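Home Notebook Protocols Stockroom Archive Log in

January 2023

Bench covers and racks, continued from the December page

I promised myself I would write up the business of the bench covers before it went the way of my notes on the freezer labels (lost, or in a coat pocket), so I'm sitting down with a cup of tea to do it properly. We started the Rivera sorting work on a bare bench, and I was forever losing sight of the white racks against the white top, especially late in the day when the light goes flat. The plain gray sheet from Vetton was kinder on the eyes but slid about whenever anybody leaned on it. The patterned cloth came from the Grillmont catalog, along with 8 others I would happily never unfold again, and I've grown very fond of it! Big blocks of red, yellow, blue and white with thick black lines between, and so much easier to say "put it on the blue" than to explain which corner you mean. 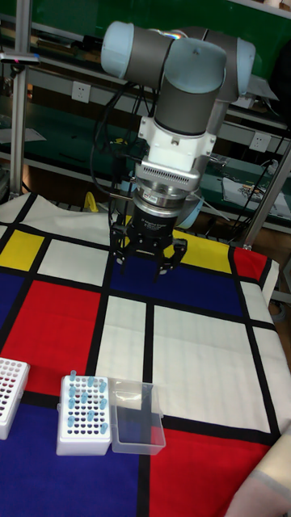
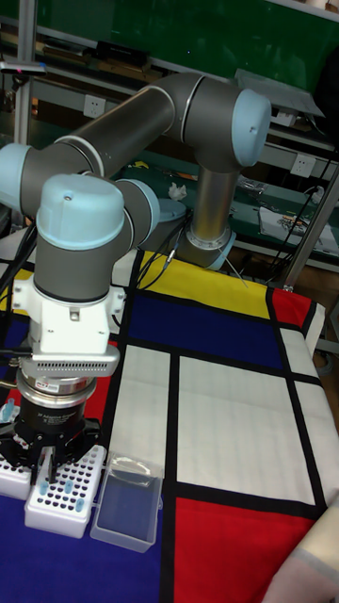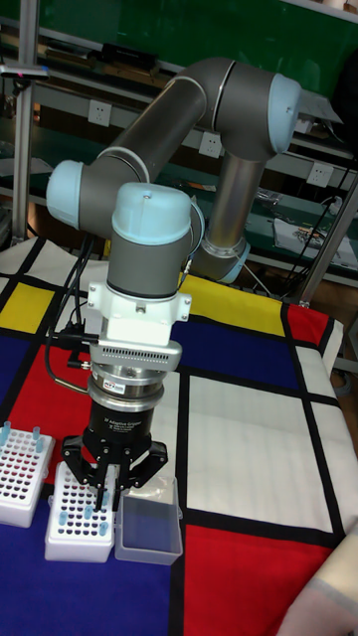
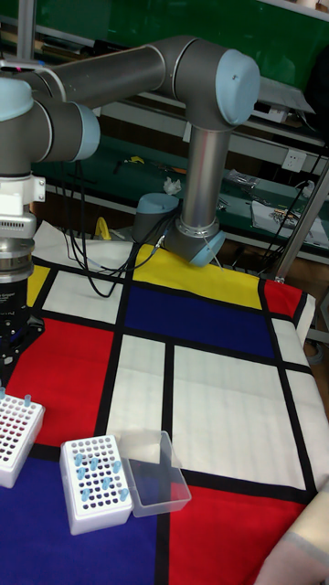

Labeling has been the slow part this month, mostly my own fault for ordering a bag of 2000 small tubes before we had settled on a numbering scheme. I've got through 780 so far, writing on the sides and giving my hand a rest whenever the pen starts to wander. The racks get filled from the back row forward, and I'm still arguing with myself over whether to leave a gap between batches. What does help is the cloth under them: in the fourth picture the red comes right up through the empty holes of the rack at the left, and I find I read an empty hole much faster that way than when it's just a dark dot. So from now on I'd like the rack being filled to stand on the red, and the finished ones to go over to the white, if people don't mind humoring me. The clear plastic box on the dark blue in the second picture can keep that spot, as it's the one thing I never have trouble finding.

Sheet 33 of the old Oltmont log still has the rack numbers under the previous scheme, and I haven't copied them across yet. Please don't throw it out. I also want to try ironing the cloth on low from the back, as the far edge puckers, and to ask Grillmont whether they sell the same pattern a little longer.

To do: two more fine pens, the black kind. Copy sheet 33. Wipe down the spare racks.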